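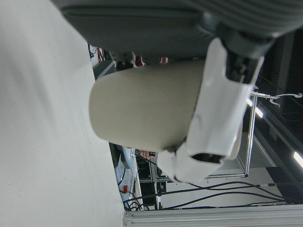 **henok_w:** We walked the Rulska ridge path in September, starting from the Nultbridge side, and I want to correct the guide on one point. The spring below the second gate is not reliable. I carry a plain cup with no markings, the same sort as the beige-grey one lying on its side in my picture, and I filled it only 2 times before the water became a thin line on the rock. Please bring up to 2 litres each from the car park.

**marin_boots:** Disagree. I was there a week after you and the spring was fine. Did you go left at the sheepfold? The right branch only has a trickle.

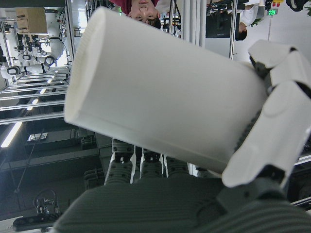 **henok_w:** We went left, I am sure of it. The path climbs 130 metres after the fold and the spring is at the top of that climb – perhaps you mean the lower one?

**B. Cantero:** There are two springs, both marked the same on the Mirnasitz map. The lower one never dries. It is 20 minutes back from the gate, so not much use if you are already up.

**marin_boots:** OK, then I had the lower one. I still would not carry all that water.

**henok_w:** In warm weather I would. Does anyone know if the stile is repaired?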